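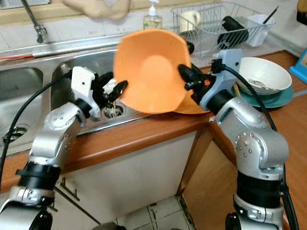
How I wash and soak dried beans (and finally stopped cooking gravelly ones)

Posted September 21, 2020

I came to dried beans late. For years I was a tin person, happily cranking open kidney beans for chilli and tipping the gloopy stuff down the sink, and then I moved to a place where the nearest decent shop was a bulk store called Planach and the beans came in big bins with a scoop. I bought far too many. I cooked them badly for most of a winter. Some batches were chalky in the middle, some went to mush on the outside while staying hard inside, and one memorable pot of black beans had an actual pebble in it, which I found with a molar.

So here's the method I've settled on. It's slow but it's hardly any work, and you can do most of it in your pyjamas.

What you'll need

Dried beans (I do 2 cups at a time, any more and my biggest pot can't cope)
A big bowl, bigger than you think
A colander
Salt, the plain fine kind
A heavy pot with a lid
A bay leaf, half an onion, a couple of garlic cloves if you've got them

On the bowl: beans will more than double once they've had a night in water, and I've woken up to find them poking out the top like they were trying to leave. If they soak up all the water the top layer stays dry and cooks at a different speed from everything else, and you're back to the chalky business. Go big. I like plastic for this job, mostly for the weight, as a full ceramic bowl of water and beans is no fun to lift out of the fridge before coffee.

Step 1: Sort

Tip the beans onto a light-coloured tray or a clean tea towel, in a single layer, and have a proper look. You're after stones, clods of dirt, bits of stalk, and any beans that are shrivelled or have pinholes. Light tray for dark beans, dark tray for white ones. Lentils hide stones better than anything, so take your time with those (and don't soak them, by the way, they don't need it).

I used to skip this with the packaged brands. Then the Nilholm navy beans, which come in a very smart bag, gave me a lump of grey clay the size of a pea. Now everything gets sorted.

Step 2: Wash

Put the beans in the bowl and fill it with cold water. Swish with your hand, quite vigorously, rubbing them against each other. The water will go cloudy, sometimes brown. Tilt the bowl and pour it off slowly, holding back the beans with your fingers, and anything that floats can go out with the water. Do that again until it runs more or less clear. Three goes is normal for me, chickpeas sometimes want four.

If you're on tank water or under restrictions, pour the rinse water into a bucket and give it to the garden. My tomatoes have never complained.

Step 3: Salt the soaking water

Yes, salt! I grew up being told that salt makes beans tough and I believed it completely, right up until I tried it side by side. Two small batches from the same bag, one in plain water and one salted. The salted ones had softer skins and far fewer blowouts, and they tasted of something all the way through.

A tablespoon of fine salt to two litres of water is my ratio. Stir till it dissolves, then in go the beans. They should have a good hand's depth of water over them.

Step 4: Wait

Overnight is easiest. Eight hours is enough for black beans and navy beans, twelve is better for chickpeas and those enormous butter beans. In hot weather, soak them in the fridge. I left a bowl on the counter through one sticky night and by morning it was fizzing, with a smell I can only call cheesy, and the whole lot went in the compost.

Forgot to soak? Bring them to the boil in plenty of water, boil for two minutes, turn off the heat, lid on, and leave them for an hour. Drain and carry on. I find they split a bit more this way but for soup who cares.

Step 5: Drain, rinse, cook

Drain them into the colander, rinse off the salty water, and put them in the pot with fresh cold water to cover by a few centimetres. Add your onion, garlic and bay leaf.

If you're cooking red kidney beans, please boil them hard for at least ten minutes before you turn the heat down. They've got a natural toxin in them that a gentle simmer won't deal with, and neither will a slow cooker on low, so do the boil on the stove first. Cannellini get the same treatment at my place.

After that, down to the laziest simmer your stove can manage. A blip here and there on the surface. A rolling boil bashes them about and you get bean porridge. Skim off the foam if it bothers you. Lid slightly ajar.

Start tasting at 40 minutes. Eat five beans, not one, and from different parts of the pot! One soft bean tells you nothing about its neighbours. My last pot of black beans was done at 51 minutes, chickpeas usually take me well over an hour, and there was a bag of pintos from the back of the cupboard that took most of an afternoon. Old beans are like that. Hold off on tomatoes, vinegar or lemon until they're tender, because acid really does slow things down.

Step 6: Cool them in their liquid

Turn off the heat, taste for salt, and leave them in the pot for half an hour or so. Then get them into the fridge in shallow containers, liquid and all. They keep four days. For the freezer I portion them into tubs with enough liquid to cover, leaving a finger's width at the top for expansion.

The liquid is lovely, too. It goes into soups, it loosens hummus, and I've cooked rice in the black bean stuff and ended up with purple rice, which looked alarming and tasted great.

A few things people have asked me

Can I double it? If your pot's big enough, yes. Cooking time stays much the same once it's at a simmer.

Bicarb? A quarter teaspoon in the cooking water helps if your water's very hard or your beans are very old. More than that and they taste of soap.

My beans wrinkled in the bowl after an hour, are they ruined? No, the skins take up water before the middles do. Leave them be and they'll plump out by morning.

I've got a bag of borlotti to try next, and they'll be going in with sage and far too much olive oil.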